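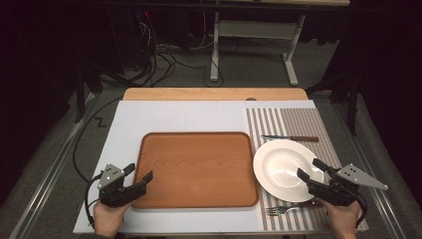

Page last changed: February

Wooden tableware: care and returns FAQ

Which finish is on my tray?
Trays in the Brolum range are oiled. Trays in the Baltar range are lacquered. The finish is printed on the packing slip after the item code: O for oiled, L for lacquered. If the slip is lost, put a drop of water on the underside and wait a minute. On an oiled surface that needs attention the drop will soak in and leave a dark spot. On lacquer it stays as a bead.

Can wooden items go in the dishwasher?
No. This includes knives with wooden handles. Wash by hand in warm water with ordinary washing-up liquid, rinse, and stand on edge to dry. Do not leave to soak.

How often should an oiled tray be re-oiled?
Every 6 weeks in daily use. Trays used only now and then can be left until the colour looks dull or the grain feels rough.

Which oil should I use?
Food-safe mineral oil or the Urnura board oil, sold in 200 ml bottles. Olive and sunflower oil go sticky and should not be used. Wipe on with a cotton cloth, leave overnight and wipe off the excess. Lay used cloths out flat outdoors to dry before binning them.

My tray has warped. Is that a fault?
Movement of up to 2 mm across the width is normal and often settles once both faces have been oiled. Anything greater on a tray bought in the last 22 months is covered. Send a photograph with a ruler laid across the base.

Can I sand out a scratch?
Oiled trays, yes. Use 240 grit along the grain, wipe clean and re-oil. Sanding a lacquered tray breaks the seal and ends the cover.

Are replacement felt feet available?
Yes, in sheets of 32. They fit all trays except the Taşdemir round, which has a turned foot.

Who do I contact about a return?
Rachid Ouazzani, returns desk. Parcels are opened and checked on Tuesday each week. Refunds go back to the card used for the order.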